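Skillitz Releases Bin Picking Planner Update With Reworked Grasp Ranking

2018-06-09 | Software | By Carleen Quinlan

Skillitz has released a new version of Ollar, its planning software for robots that pick loose parts out of bins. The update changes how the program chooses which part to go for first, and it adds a replay tool that lets an integrator step through a failed pick after the fact.

Ollar sits between the camera software and the robot controller. It takes in the estimated position of each part, works out which ones the gripper can reach, and sends a path to the arm. Earlier versions scored every possible grasp by how close the part was to the top of the pile. According to the company, that worked well for deep bins and badly for nearly empty ones, where the last few parts tend to lie flat and close to a wall.

The new version scores clearance first. For each candidate grasp, the planner checks the full shape of the gripper, including brackets and cable runs, against the bin walls and against neighboring parts. Grasps that leave less than 8 millimeters of free space on either side are moved to the bottom of the list but are not thrown out. If nothing better is available, the planner comes back to them at a lower speed.

Skillitz says the change came out of test runs at Dirkano, a systems integrator that has used Ollar since last October. Dirkano runs the software with plain rectangular bars as stand-in parts. Bars are a hard case for a planner because they look the same from both ends and can be gripped at many points along their length. The old ranking often switched between two nearly equal grasps from one camera update to the next, and the arm would slow down or pause while the path was redone. Ollar now holds on to a chosen grasp unless the new one scores at least 15 percent better.

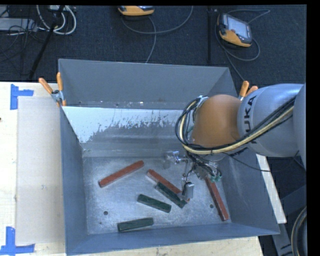

What happens when two bars are touching?
The planner treats them as separate parts as long as the camera software reports two positions. It then looks for a grip point on either bar where the fingers can close without hitting the other one. If it finds none, it can plan a short sideways push to open a gap, take a new scan, and start over. The push is turned off by default and has to be enabled for each part type.

The replay tool stores the scan, the list of scored grasps, the planned path and the joint positions the arm reported back. A user can load a failed cycle, move the time slider and see which grasps were turned down and for what reason. The reasons are shown as short text labels such as "wall," "neighbor," "joint limit" or "no path." Logs are kept for 30 days unless the setting is changed. They can also be exported as plain text, which was a common request from users who do their own analysis.

Planning time has gone up slightly. Checking the full gripper shape takes more work than the simple box used before, and Skillitz puts the average at around 19 percent longer per cycle on the same computer. The company says most users will not notice, as planning runs while the arm is still moving to the drop-off point. Cells with very short travel between the bin and the drop-off may see a short wait. For those, the old box model can still be selected in the settings file.

Setup has changed in one place. Users now have to supply a gripper model that includes anything mounted on the wrist, such as hoses and sensors. A model made for the earlier version will load, but the program gives a warning and falls back to the box model until the file is updated. Doolan, which resells Ollar and handles support for smaller customers, is offering to convert existing gripper files at no charge for customers with a current support contract.

Calibration between the camera and the robot works the same way as before, and saved calibrations carry over. Skillitz recommends running the check routine once after the update anyway. The routine moves the arm to a set of known points and reports the difference between the expected and measured positions.

A few problems are still open. The planner does not yet handle parts that are standing on end against a bin wall, and it will skip them and raise a message for the operator. Bins with sloped walls must be entered as a mesh file, as the built-in bin editor only offers straight sides. Skillitz says sloped walls are planned for the editor but has not given a date.

The update is free for current license holders and can be downloaded from the customer page. Skillitz advises users to back up the settings folder before installing, as the layout of the grasp file has changed and cannot be read by older versions.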